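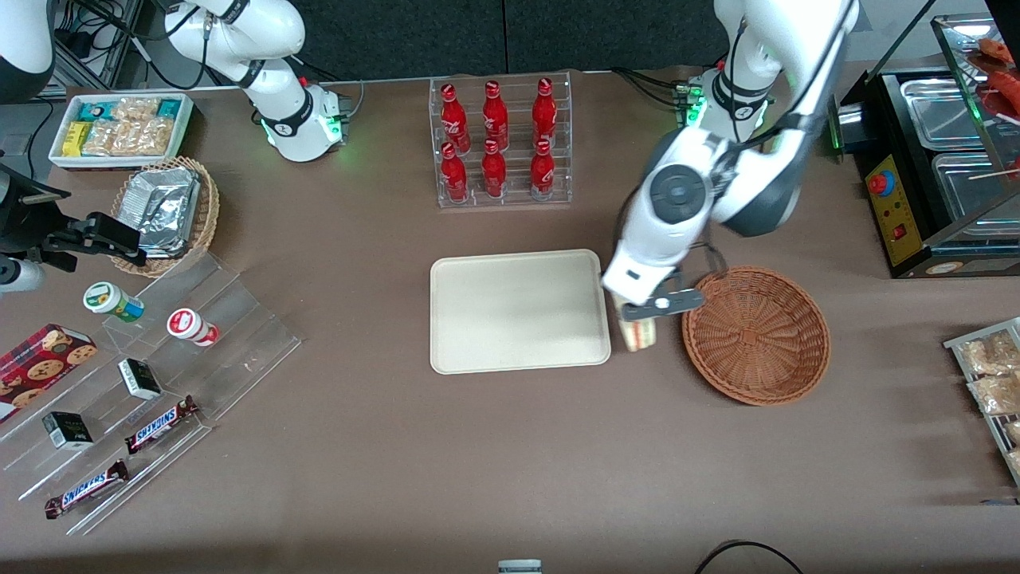
Re: Snack table for the Kavanagh open house

From: Hefin Morgan
Date: 9 Jan 2023

On the layout, I'd keep the Coke at the back in the clear stepped rack, two rows of three. The red shows up well against the dark wall and people can reach over the baskets for it. Extra bottles go under the table.

Yellow snack packets stay together at one end of the white tray. The foil-wrapped ones have the wicker basket just in front of it – please don't stack them any higher or they slide out.

> The Vendar order is 97 sandwiches and up to 255 bags of
> snacks. Do we want the sandwiches on the beige tray or
> in the round basket? Enholm used trays last August and
> they looked bare after twenty minutes.

Round basket. It looks full with fewer in it, and whoever is on the table can top it up from the tray. Leave them wrapped.

I haven't decided about the clear tiered stand on the left. It could take the cookies if Skendico delivers them boxed. If they come loose we'll need another tray – there is one in the cupboard in room 78, bottom shelf.

Napkins are still missing from the list. Can someone add them before the order goes in?

Hefin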